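Eltholm pauses robotic folding stations after gripper fault

Flurnbridge plant to run garment folding by hand until wrist sensors are replaced

FLURNBRIDGE, July — Eltholm has stopped automatic operation of the two-arm folding stations at its Flurnbridge garment finishing plant after a gripper on one of them closed without a command on Friday. An employee's glove was pinched. She was checked by the site nurse and finished her shift. No other injury has been reported.

The stations fold team jerseys and other printed sportswear before bagging. They will stay out of automatic mode until the repairs described in this release are complete and have been checked by an outside inspector.
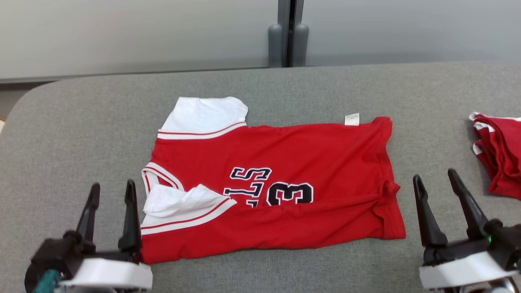
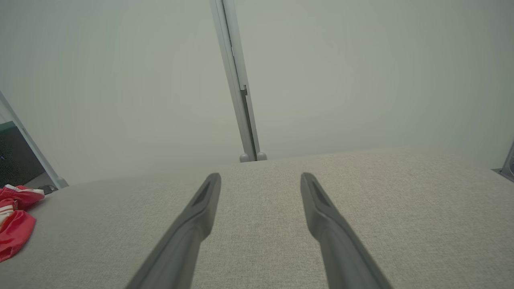 Folding work at Flurnbridge, in the view from over the table and in the view from the wrist, grippers open.

What happened

At 2:40 p.m. an operator reached onto the table of Station 4 to straighten a jersey that had bunched up at the shoulder. The station was in hold. In hold, both arms stop where they are and the grippers are supposed to keep their last position, which was open. The left gripper closed on the fingertips of her glove. She pulled her hand out of the glove and pressed the stop button, and the station shut down as it should.

The shift lead locked out Station 4 within minutes. The remaining stations were taken out of automatic mode before the evening shift began.

What we found

Each gripper has a sensor that reports how far apart the fingers are. On Station 4, a worn connector at the left wrist caused the signal to drop out for 752 milliseconds. When the signal came back, the controller read the fingers as wider than they were and sent a correction that closed them. The controller should not have sent any correction during hold. That part of the fault is in the software, and it was present on every station at the plant.

Eltholm went back through the station logs and found 18 earlier signal dropouts. None of them took place during hold, and each had been recorded as a minor fault and cleared by the operator at the screen. Under our old rules a minor fault did not have to be passed on to maintenance. It should have been.

What we are changing

The wrist connectors will be replaced on all stations with a locking type supplied by Evberg, along with new cables between the wrist and the base.

The control software is being updated so that power to the gripper motors is cut in hold. The fingers will go slack and can be moved by hand.

Any lost finger signal, however short, will now stop the station and call maintenance. Operators will no longer be able to clear it themselves.

Until the work is signed off, no one may reach onto a folding table unless the station is switched off and locked. This applies to cleaning and to straightening a garment as well as to repairs.

"Our operators were told that hold was a safe state, and on Friday it wasn't," said Oi-ling Hsiao, director of plant operations at Eltholm. "The warning was sitting in our own logs. We treated it as a nuisance because the station started up again each time. I have apologized to the operator and to her crew, and we will go over the full findings with every shift before anything is switched back on."

Inspection and restart

Tsao, an independent machine safety firm, will inspect each station after the new parts and software are in. Every gripper must complete 800 open and close cycles with the signal interrupted on purpose, and must not move during hold in any of them. A station that fails will stay locked out.

Stations will return to service one at a time. Eltholm expects the first to be ready for inspection in 30 days and has not set a date for the rest.

Effect on orders

Jerseys are being folded by hand on both shifts. Orders already confirmed for July will ship on their original dates. Some new orders may take longer — customers affected will hear from their account contact directly. No staff hours are being cut during the shutdown, and station operators have moved to hand folding and bagging at the same pay.

About Eltholm

Eltholm prints, finishes and packs sportswear for schools, clubs and amateur leagues. Its finishing plant is in Flurnbridge.

Media contact

Eltholm Press Office, Flurnbridge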